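A Visit to the Robot Arms at Lendau

Have you ever tried to set the table with your elbows glued to your sides? I have. I did it this morning in my kitchen, just to see, and I dropped a spoon in the butter. I'll tell you why I was doing such a silly thing in a minute, but first I have to tell you about the robots!

In September I went to the open day at Lendau. It's a big workshop by the railroad tracks, and most of the year you can't just walk in. On open day you can. They put a paper bracelet on you at the door (mine was number 147, and I still have it) and then you go from room to room and look at everything and ask as many questions as you like. I asked a lot.

The first room was full of old robots that don't run anymore. There was one called Lino that used to carry mail up and down the hallway. It looks like a trash can with a shelf. I liked it very much, but I was in a hurry to get to the room at the back, where the arms are.

The person showing the arms was Senan Dunne. He had a pencil behind each ear and he let the kids stand right up front, with the grown-ups behind. He told us the job for that afternoon was laying a table. You need something like a napkin, and you need something like a fork, and you need the fork to end up where a person would want it. Easy, right? You probably do it every night before dinner without even thinking.

Well, a robot has to have every bit of that worked out. Where is the cloth? Which way does it lie? Where is the fork, and which end of it is the handle? When you look down at your plate, your brain answers all those questions before you've even sat down. A robot needs a camera to look with and a computer to make sense of what the camera sees, and then the computer has to tell each motor in the arm how far to turn.

And there are a lot of motors! Try this. Hold your arm out straight and find all the places it can bend or twist. There's your shoulder, and your elbow, and your wrist. A robot arm has places like that too. They're called joints, and the stiff pieces between the joints are called links. Your links are your bones. A robot's hand is called a gripper, and the grippers on these arms have jaws instead of fingers, so they pinch things a bit like a crab does.
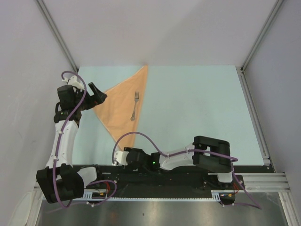

Why is cloth harder for a robot to handle than a fork?

Cloth changes shape when you touch it. A fork is the same shape wherever you put it, so once a robot has worked out how to hold one, it can use the same kind of hold again. Cloth can wrinkle, fold over, slide or droop, and every time it does, the robot has to look again and make a new plan.

Senan let us try something so we'd know how that feels. He gave out thick winter mittens and some napkins, and we had to fold a napkin into a triangle using just our thumb and one big mitten lump. The girl next to me got hers in 2 tries. I took 5, and my triangle looked like a slice of pizza somebody had sat on. Wearing mittens, you can't really feel how thin the cloth is or whether you've picked up one layer or two. Plenty of robot grippers can't feel much either, so they need to be extra good at looking.

Then he made us do it with one hand behind our backs. Oh boy. Two hands are so useful! With two hands you can pin down one corner and pull the other one, or hold each end and stretch the wrinkles out. That's why the orange cloth gets a pair of arms to work on it, one at the left side of the table and one at the right. Of course, having two arms also means you've got to stop them from bumping into each other. Senan said the computer has to plan for both arms together, the way you and a friend have to talk to each other when you carry a couch.

A boy at the front asked if the robots ever get it wrong. Senan laughed and said they get it wrong all the time, and when they do, the people at Lendau write down what happened and try again. He has a notebook full of it. One page just says "fork went under napkin" with a sad face. I asked if that was the robot's sad face or his, and he said his. Robots don't mind. They aren't bored, or proud, or cross, and they don't know it's a fork for eating with unless somebody has put that into the program.

I also wanted to know how a robot learns a job like this in the first place. There's more than one way. Sometimes a person writes out the moves step by step, like a recipe. Sometimes a person steers the arms through the job lots of times, and the computer saves all of it and looks for the pattern. That second way is more like how you learned to tie your shoes. Somebody showed you, and showed you again, and then one day your hands sort of had it.

After the arms I had a lemonade and went to see Skala, which is a machine that sorts buttons by size. It's very noisy. I stayed for 3 whole rounds of buttons and then I had to run for the bus.

Now for the elbows! If you want to find out what your own joints are good for, pick a table at home and ask a grown-up for a napkin and a spoon (a spoon is better than a fork for this, no pointy bits). First lay them out the normal way. Next, tuck your elbows in tight against your ribs and do it again. After that, keep your wrists stiff like a board. Which was hardest? For me it was the wrists. I could get my hand to the spoon just fine, but I couldn't turn it to lie straight beside the plate.

Write down what went wrong, the way Senan does. And if there's butter on the table, move it first.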